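Two fingertip sets on the hand-held gripper

August 19, 2021

The second set of fingertips from Lundholm arrived last week, so I finally have something to compare with the ones I have been using since November. Both fit the same hand-held gripper. The mount, the trigger linkage and the wrist camera stayed the same throughout, and I did not touch the exposure settings between runs.

The old set is smooth silicone over a stiff core. The new set is black and textured, with a softer backing. Lundholm rates them for the same load. I have no way of checking that and did not try.

The task was pick, move, release, with small household things: blocks, a sponge, a drinking glass, a water bottle. I did 50 picks per object on each set where I had the patience for it, and fewer where the result was plain early on. Total came to 194 picks with the smooth set and 172 with the textured one. The numbers are uneven and I would not publish them anywhere except here.

Blocks were a draw. Both sets close square on a flat face, and neither let one go in transit. The sponge was also a draw, although the textured tips leave the sponge stuck to one finger on release if you open slowly. Opening fast fixes it.

The glass is where they separate. With the smooth set I had to squeeze harder than I like, and the glass rotated in the grip whenever I picked it off center. The textured set held it at a lighter squeeze. It still rotated, but less, and I could usually stop it by tilting the wrist before lifting. 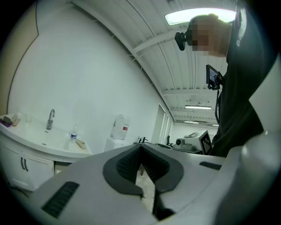 Wrist camera view with the textured fingers on, at the sink.

The bottle gave mixed results. A full one is fine with either set. A nearly empty one dents under the smooth tips and then slides downward as the wall springs back. The textured tips dent it too, only the slide is shorter. I think that is the softer backing doing the work and the texture has little to do with it, but I would need a third set to separate the two. Ramil Cabanatuan has offered to cast one, smooth face on the soft backing. If he does I will run the bottle again and skip the blocks.

One problem I did not expect was tracking by vision. Black tips on a dark table are hard to find in the wrist image. The finger width estimate dropped out 2 times on the smooth set, which is gray, and often enough on the black set that I stopped logging it and read the width off the encoder. Roland Marsden suggested a dab of white paint on the back of each finger. I tried it on one and it flaked off by the end of the session. A marker sticker would probably last longer – the fingers bend less at the base, so it should go there.

Changing sets takes two screws per finger. The Lundholm screws are shorter than the originals and will not reach the thread if you leave the washers in. Take the washers out and put them somewhere you will find them.

For now the textured set stays on. I am keeping the smooth ones for anything that needs a slow release.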